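소설 합평 모임 4개월 차, 드디어 첫 단편을 냈다

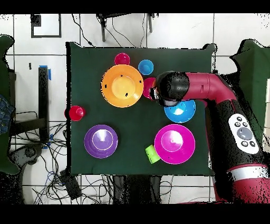 초록 천 위의 그릇과 컵들

지난봄에 덜컥 신청한 소설 창작 모임 이야기를 이제야 쓴다. 동네 책방 인디믈로우(Indimlow) 2층에서 저녁 7시 반에 모이는 합평 모임인데, 처음엔 진짜 구경만 하려고 갔다. 근데 첫날부터 자기소개 대신 첫 문장을 하나씩 써서 읽으라는 거다. 나는 "비가 왔다"라고 썼다. 그게 최선이었다 ㅋㅋㅋ

우리 모임은 한 달에 한 편씩 누가 원고를 내면 다들 미리 읽고 와서 이야기하는 식이다. 글쓴이는 한 시간 동안 입을 다물고 있어야 한다. 이 규칙이 듣기보다 훨씬 괴롭다. 그 대사는 그런 뜻이 아닌데! 그 고양이는 죽은 게 아니라 옆집에 간 건데! 속으로만 외치다가 메모장에 애꿎은 동그라미만 잔뜩 그리고 왔다.

내가 낸 단편 제목은 '플래너건'이다. 주인공이 어릴 때 살던 하숙집 이름이 플래너건(Flanagan)이고, 거기 다시 찾아가는 이야기다. 초고는 원고지로 139매였다. 단편치고는 너무 길다는 걸 나도 알았는데 도저히 못 줄이겠어서 그냥 들고 갔더니, 제일 먼저 나온 말이 "앞의 열 장은 없어도 되겠어요"였다. 아... 그 열 장 쓰느라 3주 걸렸는데.

집에 와서 이틀쯤 삐져 있다가 열 장을 빼고 읽어봤다. 훨씬 낫더라. 분해서 커피를 한 잔 더 마셨다. 주인공이 기차에서 내리는 장면도 빼고, 어머니랑 통화하는 장면도 뺐다. 이제는 그냥 하숙집 문 앞에서 바로 시작한다. 통화 장면에 좋아하는 문장이 하나 있어서 따로 파일을 만들어 옮겨놨는데, 이런 식으로 버린 문장 파일이 벌써 꽤 두툼하다. 언젠가 쓰겠지. 안 쓸 것 같긴 하지만.

시점 얘기도 많이 나왔다. 나는 3인칭으로 썼다고 생각했는데 중간에 슬쩍 하숙집 주인 머릿속에 들어갔다 나온 데가 두 군데 있었다. 쓸 때는 전혀 몰랐다. 소리 내서 읽으면 이런 게 잘 들린다고 해서 요즘은 밤마다 방문 닫고 중얼중얼 읽는다. 대사는 특히 효과가 좋다. 입에 안 붙는 말은 눈으로 볼 때 멀쩡해도 결국 이상한 말이었다.

요즘 같이 읽는 책은 『브렐로벡스』(Brellovex)라는 장편인데 711쪽이나 된다. 가방에 넣고 다니다가 어깨 나갈 뻔했다. 솔직히 중반까지는 지루했고, 이걸 왜 읽나 싶었는데 등대 장면부터 갑자기 손을 못 놓겠는 거다. 그날 새벽 두 시까지 읽고 다음 날 하루 종일 멍했다. 앞에서 대충 넘긴 편지들이 뒤에서 전부 다시 나오니까 혹시 읽으실 분은 편지 부분 꼭 꼼꼼히 보시길. 나는 다시 돌아가서 읽었다.

아 그리고 문예지 '자두스'(Zadus) 가을호 투고를 준비 중이다. 6월까지 받는다고 해서 마음이 급하다. 될 거라고는 생각 안 하는데 그래도 마감이 있어야 고치니까. 지금은 결말을 붙잡고 있다. 주인공이 하숙집에 들어가느냐 마느냐. 들어가는 버전이랑 안 들어가는 버전을 둘 다 써놨는데 아침에 읽으면 이게 낫고 밤에 읽으면 저게 낫다. 모임 사람들 의견도 딱 반으로 갈려서 도움이 하나도 안 됐다 ㅠㅠ

다음 달엔 내 차례가 아니라서 마음 편하게 남의 원고를 읽을 수 있다. 이번에는 연필로 밑줄 그은 데마다 왜 좋았는지 한 줄씩 적어 가려고 한다. 내 원고 받았을 때 그런 메모가 제일 반가웠다. 혹시 합평 모임 해보신 분들, 결말은 어떻게 정하시는지 댓글로 좀 알려주세요!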